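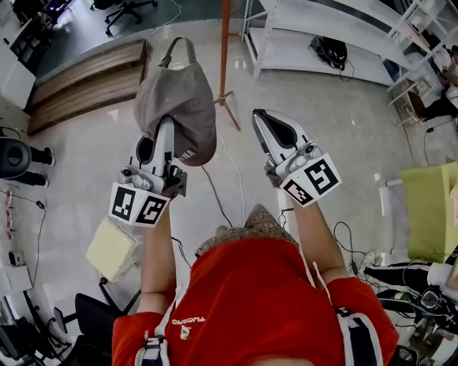
Hukska Wooden Coat Stand: Review After Eight Months by the Door

Posted 17 Jun 2025

I bought the Hukska coat stand in October to replace a row of adhesive hooks that kept coming off the wall. It cost $58 from Kamcombe, with shipping included. It has been in daily use since then, and I have moved it between three spots in the house.

What you get

The stand comes in one long flat box. Inside are the pole in two sections, the legs, the pegs, a bag of hardware, a hex key and a single folded sheet of instructions. The box was heavier than I expected at that price. Assembled, the stand weighs 12 pounds on my bathroom scale.

I ordered the orange-brown color. It is also sold in black and in a lighter natural finish. The product page made mine look darker than it is, so if you are trying to match dark walnut furniture, it will be off. Next to my low slatted bench it looks fine. The two are not the same wood and I was not trying to match them.

Assembly

It took me 25 minutes working alone. The pole sections screw together and the legs bolt to the bottom. The pegs go in last and only need to be turned by hand.

The instructions are drawings with no words. Step two and step three are easy to mix up, as both show the legs from underneath. I attached one leg upside down and had to take it off again. The bolt holes lined up on the first try, which has not been my experience with other stands in this price range.

Leave the leg bolts a little loose until all of them are in, then set the stand upright and tighten everything. The sheet does not mention this. When I tightened as I went, the pole leaned.

Stability

The legs are splayed, and the stand stays put on a hard floor. Mine is on pale gray flooring that is fairly level. With coats on opposite sides it does not move when I brush past it. With two winter coats on the same side and nothing across from them, it tilts slightly, and I would not trust it like that with a toddler in the house. A loaded backpack on a top peg is a bad idea. I tried a laptop bag there once and moved it to the bench the same evening.

The legs take up more floor than you might guess from the height of the pole. Measure at the bottom before you order. In the narrow end of my hallway I kept catching my foot on them. It did better in the corner of the front room, where it has stayed.

There were no felt pads in the box. I bought a pack from the hardware store and put them on the first day. Without them the legs made a scraping sound when I slid the stand over.

Pegs

The upper pegs are long enough for a heavy coat by its collar. The lower ones are shorter and work for scarves, umbrellas and caps. A cap with a loop strap at the back hangs well by the strap. Caps without one slide off the short pegs if the door opens hard.

The peg tips are rounded and have not left bumps in any of my sweaters. One peg has worked itself loose twice. I turned it back in by hand both times. A drop of wood glue would probably fix it for good, but then the stand could not be taken apart for a move, so I have left it.

Finish and wear

There is one small rough patch near the joint in the pole where the finish is thin. I sanded it lightly and it does not show unless you look for it. After a winter of wet coats there are no stains or peeling. I wipe it with a damp cloth when it gets dusty. The space between the legs collects dust and is awkward to reach with a broom.

Compared with the Buvum

Before this I had a Buvum metal stand, which I used for a year in an apartment. The Buvum was cheaper and had a smaller base, so it fit in tighter places. It also tipped over several times, and the paint chipped where the hooks met the pole. The Hukska is better built and better looking. If your entry is very narrow, the Buvum shape may still suit you more, or you may be better off with hooks screwed into the wall.

Pros
Solid on a level floor
Holes lined up, and only one tool needed
Upper pegs hold heavy coats
Comes apart for moving

Cons
Wide at the base
Color is more orange than the product photos
No felt pads included
Short pegs do not hold every hat

Rating: 4 out of 5

I would buy it again at $58. Kamcombe has raised the price at least once since my order, so check before you decide. I have not had to contact them about parts and can't comment on their service.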